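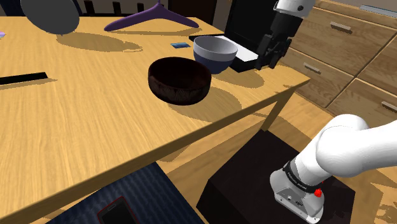
Simulation still: Gamham open day, table task. Posted by birger_h

Open day at Gamham - anyone else go?

birger_h wrote:
I went to the January open day and stayed for the afternoon demo. They ran the arm in simulation on the big screen and talked us through the table task. The brown bowl and the smaller white and navy one are the parts that matter. The rest of the stuff on the table is clutter they put in on purpose. The talk was 30 minutes and questions took longer than that.
Birger Haugen

tinplate66 wrote:
I was at the morning one. Good talk, but I drove 100 miles and expected to see real hardware do something. A simulation I can watch at home.

birger_h wrote:
The flyer did say simulated. It was in the small print under the parking directions, so I can see how you missed it.

Ardeleanu wrote:
I'd take the simulation. At Flostport last year they had a real arm and it sat with a fault light on until lunch. At Gamham the speaker said they had 3,000 runs of the table task saved, and she took requests for which ones to play back.

tinplate66 wrote:
3,000 runs of a thing that isn't real. Does the sim get friction right on a bowl? I asked and got a long answer about contact models. I still don't know.

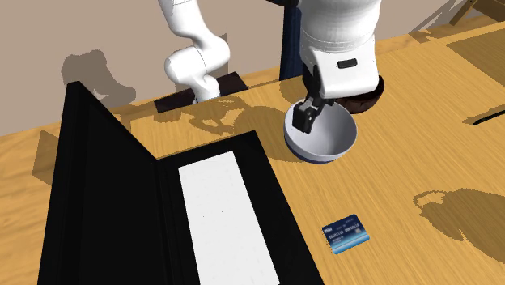
k_mott wrote:
Do you have to book ahead for the next open day?

birger_h wrote:
You need to book for the demo room, but the talks are walk-in.

k_mott wrote:
Thanks. I'll try for the 2 pm slot.

Ardeleanu wrote:
Back to friction. Gripping a bowl by the rim with one finger inside is a fair test, because a small error in height shows up fast. I thought they picked a decent task. Where I agree with tinplate66 is that they should show the same grasp on a real arm next to it.

tinplate66 wrote:
That's all I wanted. One real grasp.

Grunevero wrote:
Did they say if the scene files will be shared? I'd like to try the bowls with a different gripper.

birger_h wrote:
Someone asked. The answer was "later this year" and no more than that. The handout has an email address for requests - I'll type it up when I find the handout.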